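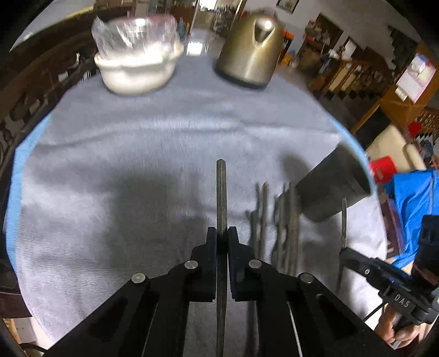 Unit 7: Clearing and Resetting the Table

Course: Dining Room Basics
Instructor: Adelino Loureiro
Handout revised 11/05/2019

Read this before the practical session. Bring it with you, along with the linen sheet from Unit 6. The written check at the end of the month will use the terms on these pages.

1. What the unit covers

Unit 6 dealt with laying a table from nothing. Most of the work in a small dining room is different. The cloth stays on, the guests have gone, and the table has to be brought back to the standard layout for the next party. In this course we call that a reset. A full change, where the cloth comes off as well, is in Unit 8.

Our practice layout is the one used at the Serrano dining room. It has a round table, a gray cloth with light blue edging, a utensil cup, and a basin for what is being taken away or brought in. Other places use a tray or a trolley. The order of work is the same.

2. Terms

Reset - returning a table to its standard layout without changing the cloth.

Loose items - anything that has left its holder. Chopsticks on the cloth are loose items even if they are clean.

Holder - the cup, rest or stand where a utensil belongs.

Basin - the plastic tub used for carrying. It is not a holder and does not stay on the table once service starts.

Edging - the border strip of the cloth. We use it as a guide for checking whether the cloth is straight.

3. Looking before touching

Stand at one side and look over the whole table for a few seconds. Students who skip this usually end up moving the same item twice. Check for:

a cup lying on its side
sticks or other utensils on the cloth
creases that run a long way across
a basin left where a place setting should go

A fallen cup and several sticks next to it is the most common case we practice. Treat the sticks as used unless you put them there yourself. Used sticks go to the wash and a fresh set goes in the cup.

4. Order of work

Step 1. Pick up the loose sticks one at a time. Hold each by the middle or the thick end. Do not sweep them into a bunch with the side of your hand, as this drags the cloth and leaves a new crease.

Step 2. Place the used sticks in the wash container, all facing the same way. The dish room sorts by length, and mixed bundles come back to us.

Step 3. Lift the cup by its outside. Keep your fingers off the rim and out of the inside. Look in for crumbs or water. If there is any, the cup goes to the wash too.

Step 4. Take the basin off the table. If it holds anything wrapped in plastic, leave the wrapping closed until the basin is on the side counter.

Step 5. Smooth the cloth. See section 5.

Step 6. Stand the cup in its position and load it with clean sticks, tips up or tips down according to the house rule. At Serrano it is tips down. In the Tidport exercises it is tips up. Ask if you are not sure which one applies on the day.

Step 7. Walk once around the table and look at it from the guest's side.

5. Creases and ribbed cloth

A ribbed cloth hides small marks well but shows a long crease clearly, mostly when light comes from the side. Small creases can be left. A long one that runs in from the edge has to be dealt with.

Work from the center out, with the flat of both hands, along the ribs and never across them. Then take hold of the cloth below the table edge and pull down gently on opposite sides. Check the edging again afterward, as it is easy to fix the crease and leave the cloth hanging lower on one side.

If the crease does not go after two tries, note it on the linen sheet and leave it for the full change. Wetting the cloth is not allowed in this unit.

6. Common faults

Putting the cup upright first and dropping used sticks back into it. This loses the most marks every term.

Setting the basin on a chair.

Standing the cup too close to the edge. Keep it at least a hand's width in.

Smoothing the cloth with items still on it.

7. For the practical

Work in pairs. One person resets, the other follows the steps on this sheet and marks any that are missed - then change over. Tables are set up before you arrive, so please do not tidy them until you are told to start.

Cloths are stored on the Drastotar shelf and spare cups on the shelf under it. Return both when you finish, and sign the linen sheet before you leave.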